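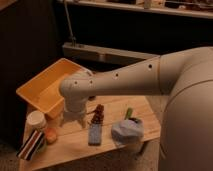
Water-based finish on a light wood tabletop: white haze after second coat
I put two coats of Fumamix satin on a birch top, sanded lightly between them with 320 grit, and got a cloudy patch after the second. The top was left bare for years before this. The haze is worst in the back left corner, where the yellow plastic bin sits, and fades out toward the middle. First coat was clear. Room humidity was high on the day of the second. Do I need to strip to bare wood?

Asked by Shetty, 6 Jun 2018

2 answers

Tarmo Stankevičius
Probably not. Haze in a water-based film is usually trapped moisture or a coat applied too thick. Move the bin so air reaches the whole surface and leave the top alone for a week. Moisture haze often clears without treatment as the film cures. If it doesn't, scuff with 400 grit until the gloss is even, vacuum, wipe with a barely damp cloth, and apply one thin coat when humidity is under 50 percent. Stir the can slowly and all the way to the bottom. Flatting agent settles, and the last third of an unstirred can of satin will go on cloudy whatever the weather. Strip only if the haze is still there after scuffing, meaning it is in the first coat.

anell40
had this on a shelf, used paste wax and it went away mostly. oil based next time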